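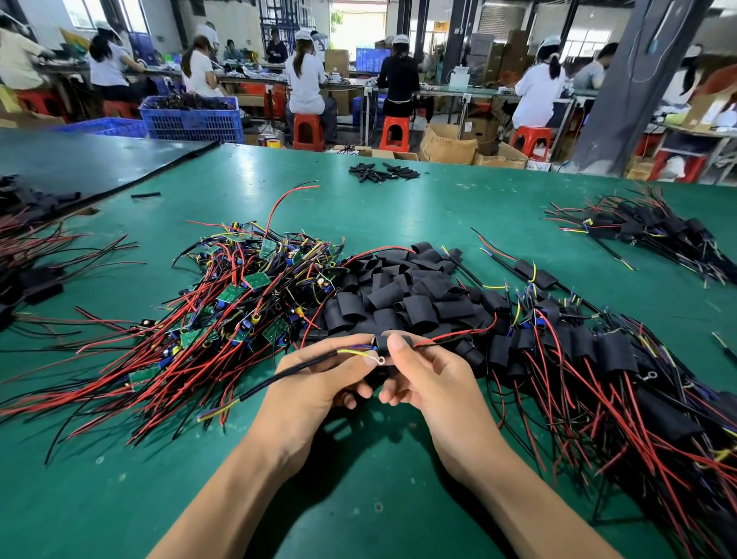
A wire assembly with its black heat-shrink sleeve in place, held over a bench at the Iltus workshop in Jorstead.

JORSTEAD, 11 September 2021 – Electronics maker Iltus has moved the hand assembly of its small power modules back to Jorstead, ending an arrangement under which the boards were sent out of state for wiring and sleeving.

The work takes up two rooms on the ground floor of the old Stiltlow building, which the company has leased since May. Fifteen people are employed on the line, most of them hired locally over the summer.

The modules start as small green circuit boards with long red and black wires attached. A black heat-shrink sleeve goes over each one, leaving the wires free, and some of the leads end in ring terminals. The job is done at green anti-static benches, with bare boards, empty sleeves and covered modules kept in piles within reach of the person working.

"The sleeve is the part people get wrong at first," said Carla Chamoun, who manages the line. "If it sits too far to one side, you have to cut it off and start over. New people practice on scrap boards until it comes out right."

Iltus said the line completed 1,930 modules in its first full month. Every assembly is checked by hand and then tested under load before it is packed.

Most of the output goes to Snorradóttir, which fits the modules inside its greenhouse fans. The fan maker had asked for shorter delivery times after shipments ran late last winter. Chamoun said an order that used to take some two weeks to come back from the outside contractor can now be filled in days.

The company has not decided whether to add an evening shift. It is taking applications for bench work at the Stiltlow building's front office, and no experience with soldering is required.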